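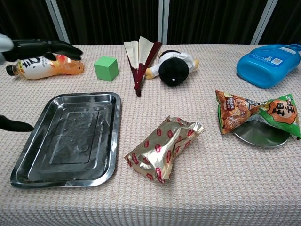 What Things Are Made Of

Jun 29, 1999
By Usa Boonyarit, Flamura Museum of Everyday Things, Children's Learning Department

Every object in a home is made of something. The something is called a material. Paper is a material, and so are glass, cotton, steel and plastic. Many objects are made of more than one. This page explains how materials are chosen, and how a young person may begin to study them at home.

Metal

Stainless steel is used for trays, plates, spoons and sinks. It is a mixture of iron with smaller amounts of other metals, mainly chromium. The chromium forms a very thin skin on the surface when it meets the air. The skin is far too thin to see, but it keeps the iron underneath from rusting.

A polished steel tray acts somewhat like a mirror. Light bounces off the smooth surface and reaches the eye as bright streaks. If drops of water dry on the tray, they may leave pale spots. The water has gone into the air, but the minerals that were in it have stayed behind.

Plastic

Most plastics are made from oil or natural gas. When plastic is warmed it becomes soft and can be blown or pressed into a shape, and when it cools it keeps that shape. Drink bottles are made in this way. So are the bottles that hold detergent, which are often thicker.

A clear bottle lets the buyer see the color of the drink. A colored bottle hides what is inside, so the label must be read with care. Detergent must never be tasted or poured into a drink bottle. If you do not know what a bottle holds, leave it closed and ask an adult.

Foil wrappers

Many snacks are sold in shiny bags. The bag may look like metal all the way through, but it is usually plastic film with an extremely thin coat of aluminum. Air, light and damp make crisp foods go soft and stale, and the coating helps to keep them out. Before the bag is sealed, a gas called nitrogen is often added. This puffs the bag into a pillow shape and protects the food from being crushed.

Paper

A folding fan has stiff ribs joined at one point, called the pivot. Paper or cloth is fixed to the ribs in pleats. When the ribs are spread, the pleats open and the fan can push a wide sheet of air. When they are closed, it fits in a pocket. Paper is a good choice because it is light and can be folded many times along the same line, although it tears easily if it gets wet.

Cloth

Cloth is made by weaving or knitting threads. A waffle cloth is woven so that some parts stand up and others sink down, making little squares. Plush, the material of many soft toys, has short fibers that stand up from the surface. Run a hand over it in one direction and then in the other. It will feel different each time.

An activity for home

Samran Thongdee, who leads our Saturday classes at the Erness Road building, suggests the following. You will need paper, a pencil and an adult's permission.

1. Choose several small objects and place them on a table.
2. Look at each one. Is it shiny or dull? Can light pass through it?
3. Touch each one. Is it smooth or rough, stiff or soft?
4. Sort the objects into groups by material. An object made of two materials may need a group of its own.
5. Change the rule and sort again, this time by shape or by use.

Write down both sets of groups. A steel plate and a plastic plate belong apart by material, and together by use. Museum workers sort collections in both ways, and our own 1199 objects are listed first by material and then by the room in which they were used.

Related pages
How a Zipper Works
Why Soap Makes Bubbles
The Plenach Button Collection
Baskets and Mats from Jadoon
Visiting the Museum with Your Class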